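Week Six With a Bad Shoulder

Friday, October 27, 2023

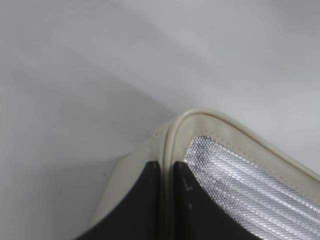
Yeshi Lencho wrote in after the last post to say that I was pushing the band work too soon, and that her own frozen shoulder only started to loosen when she dropped back to pendulum swings for a while. Fair point. I asked my therapist at Hailu on Tuesday and he half agreed. The bands stay, but the lighter one, and pendulums go first.

So the routine now looks like this. Pendulums in the morning, 15 each direction, leaning on the kitchen counter. Wall walks before lunch. Bands in the evening, two sets of 10, elbow tucked against a rolled towel. I skip the bands if the night before was bad.

Sleep is still the worst part. I can't lie on the left side at all, and on my back I wake up with the arm gone stiff. A pillow under the elbow helps a little - more than the pills did.

Reaching overhead has improved. I can get a plate down from the second shelf but not the third. Behind the back is hardly any better than in March, and I still put my coat on bad arm first.

The bill so far is $605 after insurance, which covered fewer visits than I was told on the phone. I have called them twice. Nahom Wolde at the front desk has now sent the forms again and moved my next two visits to the early slot, so I can get to work on time.

Next appointment is Thursday. He wants to try some hands-on stretching - I'm told to take it easy the day after.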